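Tips > Walls and Floors > Stone and Mortar

Home Indoors Outdoors Workshop Kitchen Ask

Cleaning and patching an indoor stone wall

By Pankaj Jaiswal

Stone walls in kitchens and back halls pick up more dirt than painted ones. Grease settles on the rough faces and dust sits on the ledges of the joints. Most of it comes off with a brush and plain water if you do it twice a year. I do mine in October, before the windows are shut for the winter.

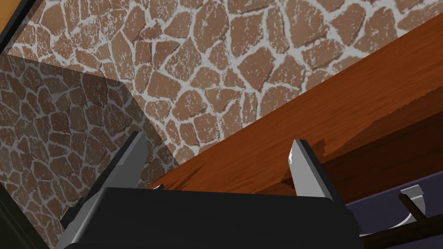
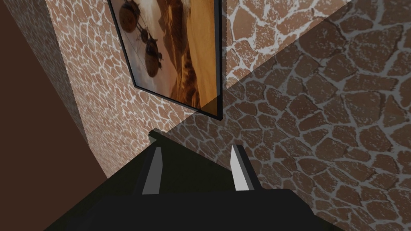
Start dry. Go over the whole wall with a soft brush from the top down, then vacuum the joints with the brush attachment. If you wet the dust first it turns to mud and works its way into the mortar.

Next, mix a few drops of dish soap into a bucket of warm water. Use a stiff nylon brush on the stones and a softer one on the joints. Skip the wire brush. It leaves bits of metal behind that rust and stain. Rinse with a damp sponge and change the water when it goes gray.

Do not use vinegar or any other acid cleaner unless you are sure what the stone is. Limestone and marble will etch, and the mortar will suffer whatever the stone is.

For grease near a stove, make a paste of baking soda and water, spread it on the spot, and leave it for 60 minutes under a piece of plastic wrap. Scrub and rinse. An old stain may need a second round.

Checking the joints

Run a screwdriver tip lightly along the mortar. Sound mortar will hardly mark. If it crumbles or comes out as sand, rake the joint back to solid material, at least 3/4 inch deep, and brush it clean. Dampen it before you fill it.

Mix a small amount of mortar at a time. It should hold its shape on the trowel. Push it in firmly in thin layers and let each one stiffen before adding the next. When the last layer takes a thumbprint without sticking, smooth it with a jointer or the back of an old spoon.

New mortar dries a different color. Make a test pat on a scrap of board and wait until it is fully dry before you judge the match. Keep the patch lightly damp for 48 hours and keep fans and heaters off it.

Sealing

Sealer is optional. Behind a stove or sink it helps. Try it first in a low corner, as some kinds darken the stone for good. Wait until the new mortar has cured for the time given on the bag.

Related tips
Getting candle wax off brick
How to store half a bag of mortar
Drilling into stone for a shelf
Choosing a grout brush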